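11/10/2026

Serketine varnish, second batch

Picked up where the last entry stopped. The first batch stayed tacky on every spruce strip, and the strips I left in the drying cupboard came out with a skin on top and soft varnish under it. I put that down to the oil. The tin from Trirkell was already open when we got it and it smelled stale, so I threw the rest out and started a fresh one.

Recipe as before except for the oil. Resin crushed in the small mortar, sieved, anything coarse put back and crushed again. The resin went into the pot first and was fully melted before any oil was added. Last time I added oil while there were still lumps, and they never went away. Slow heat, lid half on, stirring with the glass rod. The oil was warmed separately and went in as a thin stream. It foamed a little at the start and then settled.

String test on a cold tile: short and brittle at first, then a decent pull after more time on the heat. I took the pot off when a drop between finger and thumb gave a thread that held before it broke. Color is a brown amber, darker than the first batch. I like it better on maple than on spruce.

Thinned with turpentine once the pot was cool enough to hold. Filtered through two layers of old cotton sheet into a clean jar. The jar reads 463 g with the lid on. Write that on the label next time, because we had no starting weight for the first batch and could not tell how much had been used.

Ground coat
Two of the maple strips got the casein ground, one got only a rub of thinned varnish, and one was left bare as a check. The casein needs to be fresh. What was left in the fridge had gone stringy and I did not use it.

Brushing
The wide flat brush leaves ridges with this batch. The narrow one is slower but the coat lies down better. I worked from the middle of each strip outward and did not go back over anything. Where I went back over the test piece of spruce, there is a drag mark that I expect will have to be rubbed out.

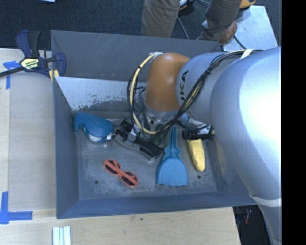 Arm over the gray bin, cables strapped along it.

First coat went on all the strips before lunch. By late afternoon the thinned-varnish strip was dry to a light touch and the casein ones were close behind. The bare one had soaked up most of its coat and looked patchy - same as last time, so that part is the wood and has nothing to do with the oil.

Dust is still a problem. The cupboard door does not close flush at the bottom and there are specks in the lower third of every strip. I taped a piece of felt along the gap. The Plolesside people wipe the inside of theirs with a damp cloth the evening before and leave it shut overnight, which we could try.

Notes on the lamp
UV lamp set to 50 cm from the strips. At the closer setting last month the surface wrinkled. Turn the strips end for end halfway through, as the left side of the cupboard gets less light.

Still to do
Second coat once the first takes 3 strokes of the gray pad without balling up.
Try a strip with a pinch of madder lake ground into the varnish. The Sipos pigment is coarse and will need more time under the muller.
Order turpentine. The can is nearly empty.
Label the old jar of first-batch varnish as tacky so it does not get put on anything. It is on the top shelf behind the shellac.
Soak the wide brush again. It was put away stiff at the heel.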